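Gerker Clear Storage Box, Large: Four Months In

Posted November 10, 2024

I bought my first Gerker box in July, when the hall closet had reached the point where opening the door was a two-handed job, and I have been meaning to write something about it ever since.
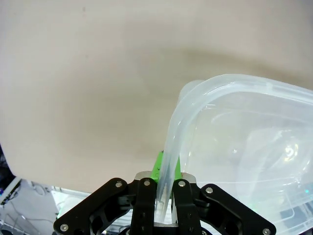 I'd been using cardboard up to then, the boxes that things get delivered in, and I was perfectly happy with them until one gave way on the stairs with all our winter gloves and hats inside. My neighbor Kipchumba Masanja helped me gather everything up, and he was the one who told me to just go and buy some proper plastic ones and be done with it. He uses the Briver boxes himself, the ones with the snap handles, and I did look at those, but I wanted something I could see into without lifting a lid, and the Briver only came in dark gray at our store.

So, the Gerker. The plastic is translucent, somewhere between clear and frosted, and I've come to like that more than I expected. You can't read a label through it or tell the navy scarf from the black one, but you can see that you've got scarves and not extension cords, and that's all I need at six in the morning. If you want to see every last thing on display, the Gilani range is much more like glass. My sister has those and they look lovely, but they show every scratch, and hers have quite a few by now.

The corners are rounded, and I'll admit I grumbled about that at first. You do lose a bit of room for square things like books and board games, and I had to turn one puzzle on its side to make it fit. On the other hand, I have carried this box against my hip up and down the stairs more times than I can remember and never once come away with a bruise, and when it's time to wipe it out the cloth goes straight around the corner without leaving that little line of gray fluff behind. I've forgiven it the puzzle.

My favorite part is the rim. It's thick, much thicker than on the cheap ones I had in college, and you can get your fingers under it properly and lift. I keep one box full of picture books for my grandson's visits (he is a very serious reader for a person of 3) and the rim has not bowed or cracked, even with me dragging it across the rug by one side, which I'm sure the instructions would tell me not to do.

Now for the grumbles. The lid is sold separately, and I didn't notice until I got home. It also sits on top more than it clicks on, so I wouldn't trust it in the back of a car. And the smooth base slides on our wooden shelf if you pull at it from one side. I cut up some of that rubbery drawer liner and that settled it.

I ordered the next two from Indgate, who were quick and packed them well, one inside the other with paper between. There were 104 reviews on their page when I looked, and a fair few of them complained about the lid too, so I'm in good company.

Would I buy it again? I have, twice, and I'm eyeing another for the Christmas lights. Get the lid at the same time and save yourself the second trip.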